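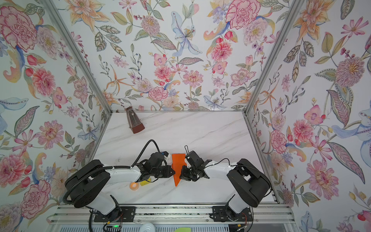 Mastero Reading Stand, Model 32

The Mastero is a tabletop stand that holds a hardcover or paperback open at a fixed angle. It suits long novels, library editions and book club titles that will not stay flat without a hand on them. Becerra makes the stand and Fludoteo handles spare parts and returns.

Product details

Capacity: one book, up to 400 pages in hardcover. Longer paperbacks fit if the spine has been broken in.
Back plate: powder-coated steel, matte gray.
Page clips: two, sprung, with felt tips.
Tilt: 11 fixed positions, from nearly flat to upright.
Feet: rubber, replaceable.
Assembly: none. The stand ships folded.

Fitting a book

Open the stand until the rear leg clicks. Choose the tilt before loading the book; the leg is stiff to move under weight. Set the spine in the center groove and bring the clips over the outer margins. The clips should sit below the last line of text. On narrow-margin mass market editions they will cover the ends of the bottom two lines, and the short clips (sold separately) are the better choice.

Large print editions are usually wider than the back plate. The side wings slide out and lock with a quarter turn. Do not use the wings with the stand in its most upright position.

Turning pages

Lift the right clip with a thumb, turn, and release. Readers who annotate can leave the left clip off once they are past the first few chapters, when the weight of the read pages holds that side down. The felt tips do not mark coated paper. They will pick up soft pencil and should be wiped with a dry cloth.

Which edition of the stand

The Model 32 replaces the earlier Masteo, which had a molded plastic plate and a single clip. Masteo feet and wings do not fit the Model 32. The short clips fit both.

For cookbooks, atlases and art books, see the Model 32 Wide. The standard plate will carry the weight of most of these but leaves the page corners unsupported, and the corners curl over time.

Reader notes

"I used it for a two-volume family saga, the kind with a foldout tree in the front. The foldout has to be tucked behind the plate or it catches the clip. Otherwise no complaints." Wendy Haslam

"Good for poetry, where I want the page to stay put while I reread it. The click of the leg is loud in a quiet room." Amândio Rocha

"Our group reads on Friday evenings and passes one stand around. The hinge has loosened slightly since April. Tightening the screw on the left side fixed it." Quyên Lục

Care and warranty

Wipe the plate with a damp cloth. Do not oil the hinge. The hinge screw takes a small Phillips driver; a quarter turn is enough. Unused stands may be returned within 90 days in the original box. The warranty covers the hinge, leg and clip springs. Felt tips and feet are treated as wear parts.

In the box

Stand, two standard clips, four feet (fitted), one spare pair of felt tips, instruction card.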